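Skanenard Dish Soap Concentrate, 48 oz refill

Sold by Brinside Home Supply
Ships in 2 business days
Unscented. No dye.

We sat on this one for a long time before we agreed to carry it. Most concentrates that come through our door are regular dish soap with a higher price and a smaller bottle, and the label on this one didn't help. "Professional strength" means nothing. Any company can print it.

So we used it in our own break room before listing it. It cleans dishes. It cuts bacon grease about as well as the soap we already sold, and it takes less of it to get there. How much less depends on your water. Ours is hard, and we ended up using more than the label suggests. If yours is soft you may get closer to what the maker promises, though we would still treat that number as a hopeful one.

What's in the box
One 48 oz refill pouch with a screw cap. The pump bottle in the maker's ads is sold separately, and we don't stock it. Any bottle with a decent pump will do – rinse out the old soap first, or the two can turn stringy when they mix.

How to use it
Sink: 2 pumps in warm water. Add a third for roasting pans.
Sponge: one small drop. People always use too much.
Dishwasher: no. It foams, and you will be mopping.

What the label says, and what we think
"Rinses clean in seconds." Fair on plates and glasses. On plastic tubs it leaves the same slick feel as every other soap until you go over them again.

"Gentle on hands." It has no scent or dye, which some people prefer. We wouldn't buy it as skin care. Wear gloves if your hands crack in winter.

"Streak-free drying." 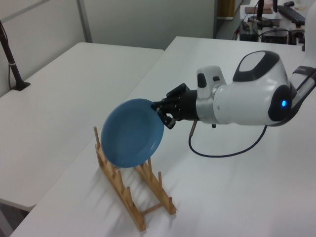
No soap can promise that. Streaks come mostly from minerals in the water, and the fix is a hot rinse and some space between the dishes so air can get through. Wipe the glasses with a dry towel if it bothers you.

Compared with Castano
Castano is thinner, cheaper by the bottle and smells like lemon. If you wash a few cups a day, buy Castano and save your money. The Skanenard pouch makes more sense for a big household or an office sink.

Returns
Unopened pouches only. Leaking on arrival? Send us a photo and we'll replace it.

Item no. 190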